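Build thread, picking up where I left off Tuesday. Both hand grippers are back together and we've started on the fridge task at the Prerkovton shared workshop.

The goal hasn't changed. I want to record enough hand-guided demos that the Grenda arm at my place can take an item out of a small fridge and put it on the table.

I reprinted the fingers over the weekend. The old ones were too blunt to get behind anything on a shelf. The new ones come to a point and weigh 17 grams less per pair.

Marker cubes are glued on now, no more screws. The screws worked loose and every session needed a new calibration. 20 minutes gone each time.

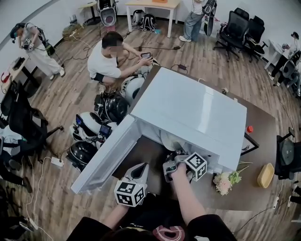 Ivari Home Robotics Club – Manipulation Group

Right gripper in the fridge, left one held near the lower center of the frame. Getting in with the cube on top takes some care. If you tilt too far back, the tracker loses the markers and the take is no good.

We have 121 takes so far. I'm throwing out up to 2 in every batch, mostly for lost tracking near the back wall.

Someone asked about the trigger springs. They're from a Stefanou kit, the softer set. The stiff ones tired my hands out before lunch.

Next job is a shorter mount so the cube sits lower. I have the part drawn but the printer queue is full until Thursday.

Files go up once the mount fits. I'll add them to this thread – no need to message me for them.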